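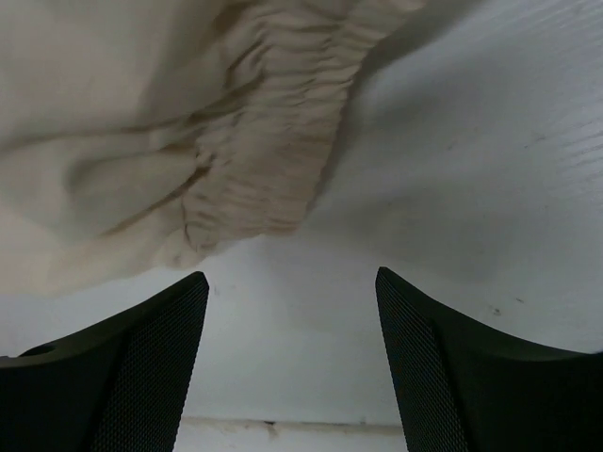
Section 6. Trousers and other waistbanded garments

6.1 Scope

This section covers the handling of single pairs of light woven trousers on the Prullon two-arm laundry station. Socks, knitwear and sheets are covered in Section 7. Read Section 4 (Enclosure and emergency stop) before running any of the procedures below.

The station is supplied as a development unit for supervised work. It is not an unattended appliance. With a person present to sort the load and clear faults, it can pick up a garment, spread it and make simple folds. It cannot yet be given a full basket and left to return a finished pile, and no setting in this manual will make it do so. Sites planning a household or laundromat trial should budget for operator time accordingly.

6.2 Suitable garments

Use plain cotton or cotton-blend trousers, dry, with pockets emptied. Elastic waists are accepted. The following are not supported in this release:

- trousers with a belt, braces or a drawstring left in
- waterproof or coated fabrics
- children's sizes below 2
- anything with a heavy metal buckle or loose hardware

Do up zips and buttons before loading. Turn the legs right side out. The station does not detect an inside-out leg and will fold it as presented.

6.3 Preparing the table

1. Press the emergency stop and confirm that both arms are unpowered.
2. Wipe the tabletop with a dry cloth. Light scuffs do not affect operation. Remove lint from the base slots with a vacuum nozzle.
3. Check that the cable on each arm runs freely from the gripper to the base with enough slack for full wrist rotation.
4. Put the laundry basket at the back of the table, against the rear wall and clear of both arms. Garments may hang over the rim, provided they stay out of the working area.
5. Place one pair of trousers in the middle of the table. A loose heap is acceptable. Do not pre-fold.
6. Release the emergency stop, close the enclosure and select TROUSER from the routine menu.

CAUTION: Keep hands, sleeves and lanyards out of the enclosure while either arm is powered. The fingertips taper to a point and will pinch.

6.4 First grasp

The first grasp lifts an edge so that the wrist camera can look for a hem or a waistband. Hems are the easier of the two. A doubled edge with a line of stitching gives the routine a direction to follow, where an open expanse of cloth gives it very little.

1. Press START. The selected arm lowers to the garment and stops with its fingers open.
2. Look at the wrist view on the operator screen. There should be cloth between the fingertips, and preferably a hem or seam as well.
3. If a loose fold is hanging over the edge being sought, use the jog keys to approach from the side the hem faces. Closing on the fold will usually collect two or more layers.
4. Press CONFIRM to close the fingers.

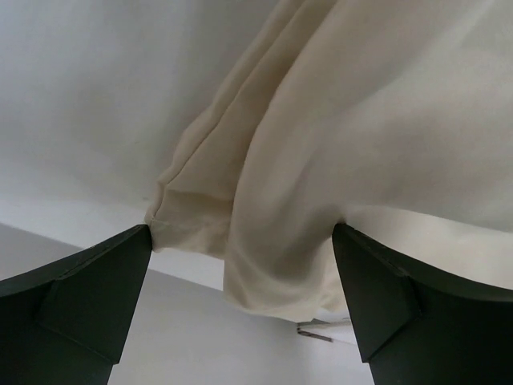 5. Watch the lift. If the garment slides out of the fingers, press RETRY. The routine allows two retries and then returns fault 72 (no hold).

Note: Fault 72 on every attempt normally indicates worn or dusty grip pads. Clean the pads with a lint-free cloth before adjusting anything else.

6.5 Grasping at the waistband

Gathered elastic behaves differently from flat cloth. The ruffles add thickness, and the band tends to curl at its ends, which can be read as a corner. For these garments the preferred hold is just below the band, where the fabric is thinner and the fingers can close fully.

1. Set grip force to 40 per cent. Higher settings mark light fabrics.
2. Jog the fingers until both tips point at the cloth below the gathers.
3. Press CONFIRM and wait for the gripper status to change to HELD.
4. Check the garment for stains while it is in view. The station has no stain detection, and a dirty pair will be folded with the clean ones. Press REJECT to set it aside for rewashing. 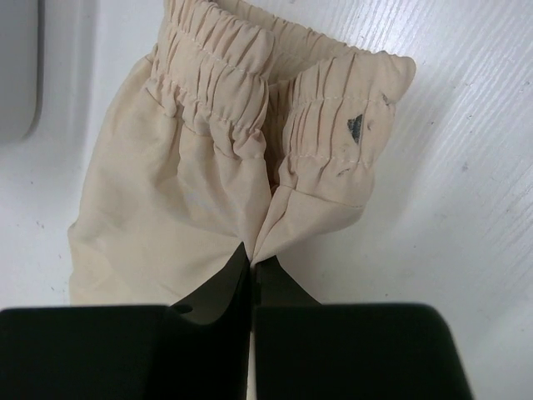
6.6 Two-arm stretch

The stretch brings the garment to a known length before folding. It is the slowest part of the routine and the one most likely to need an operator.

1. With one end of the garment held, press TRANSFER. The other arm moves to the free end.
2. Confirm the second grasp on the screen. Both grippers must show HELD.
3. Press STRETCH. The arms move apart until the set tension is reached, then stop.
4. Inspect the cloth between the grippers. Lengthwise wrinkles are normal at this point. A twist is not: press RELEASE and begin again from 6.4.

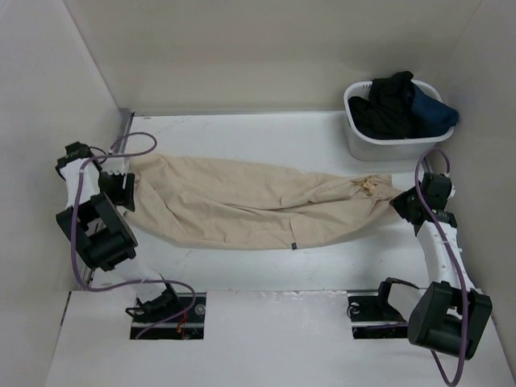 Tension alone does not flatten a bunched garment. If the legs remain rolled together after the stretch, lower the garment to the table, release one end and take a new grasp further along the hem. Raising the tension limit is not recommended. It pulls cloth through the fingers and can strain side seams.

CAUTION: Do not reach in to straighten a garment under tension. Press the emergency stop first. The grippers hold their position when power is removed, so the cloth will remain tight until RELEASE HOLD is pressed.

6.7 Recording results

Log each garment as COMPLETE, ASSISTED or FAILED. Any jog, retry or manual straightening counts as ASSISTED. Results that merge assisted and complete runs overstate what the machine can do and are of no use in tuning the routine.

Faults not listed in Section 9 should be sent to Rezaul Majumder at Brorkov with the session log attached. Quote form 1261.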